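December, late. Stayed on the wrist camera segmentation until 6. The frosted cases are still the problem: depth returns drop out on the lids, and the marble veins come through as false edges. Kasun wants the grasp planner to fall back on color alone.
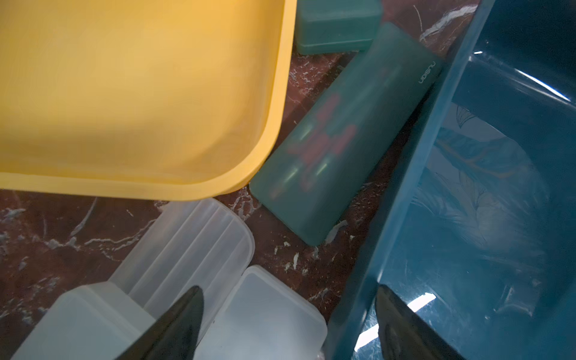 Wrist view, green case between the yellow tray and the teal bin.

Moved the arm-to-arm clearance to 15 mm in the planner config. Phúc says 10 is enough – I disagree until the extrinsics are redone. Replanning no longer blocks the gripper thread.
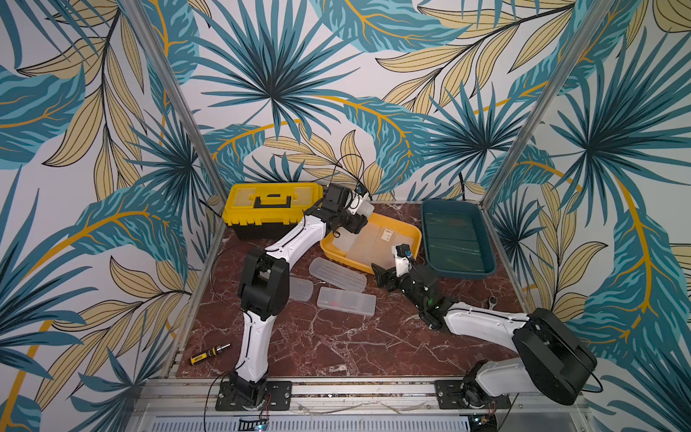

Both arms over the cell, fixed camera.

Water is a separate matter. Refraction shifts the pose estimate for anything lying in the tub, and the correction term I added assumes a flat surface. 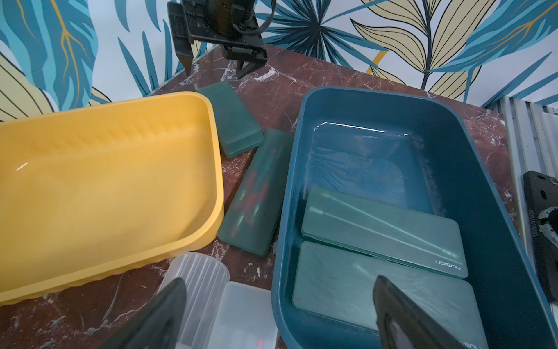
Nhi will port the correction to the Skatudex branch. Left for tomorrow: timestamps on the second wrist stream, which lag by 7 frames, and the log rotation.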